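Kendbridge Community College
Intro to Local History – Handout 2: Reading an old account book
Orest Kushnir, 11/06/2025

Okay, so last time I talked your ears off about letters, and a few of you asked when we'd get to the stuff with money in it. I love this part! Account books look dull until you find the first family fight hiding in one (there's a good one coming up).

We'll be working from the Favitz store ledger, all 283 pages of it, kept at a general store in Cullville. Read the first few pages straight through before you look anything up. You want to get used to the handwriting, and the clerk's sevens are awful.

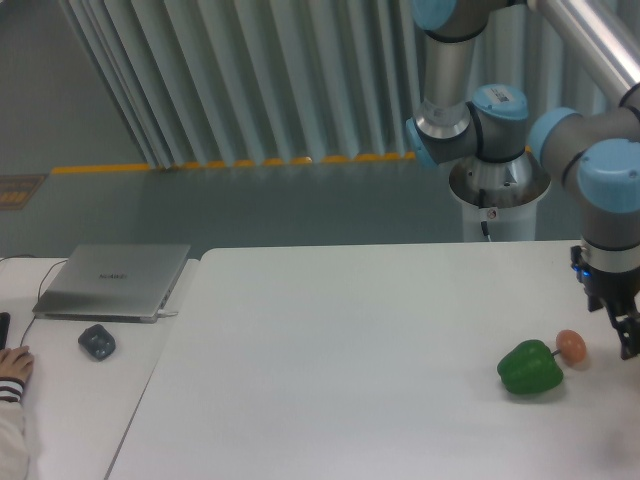
Most entries have the customer's name, then the goods, then the amount, and sometimes a little note squeezed in at the end. The notes are where I'd spend my time. "Pd in eggs" shows up a lot, and so does "by his wife," meaning she came in and settled up for him. Watch the Sobczak account through August – it climbs to 70 dollars, the notes get shorter and crankier, and then a brother starts paying it down under his own name.

Don't fix the spelling when you copy an entry. If you can't read a word, put a question mark in brackets and keep going. I still have plenty of those in my own copy.

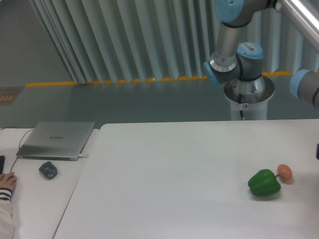 What does "carried over" mean at the bottom of a page?
The clerk ran out of room, so the unpaid total moves to the top of that customer's next page. Check that the two figures match, as he slipped up now and then.

For your write-up, pick one household and follow it from its first entry to its last. Tell me what they bought, how they paid, and what you think was going on at home. Guessing is fine as long as you say you're guessing.
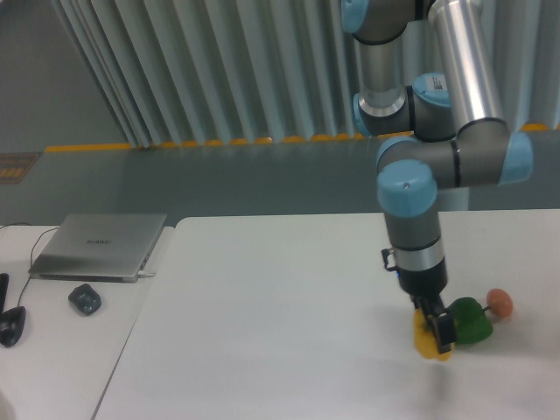
Can I use a family that only shows up a few times?
Short accounts are fine, but pair yours with a second one so you have something to compare.

Bring your copied entries to class, messy is okay.

2 comments | 885 views
Contact the History Office | © Kendbridge Community College | Back to top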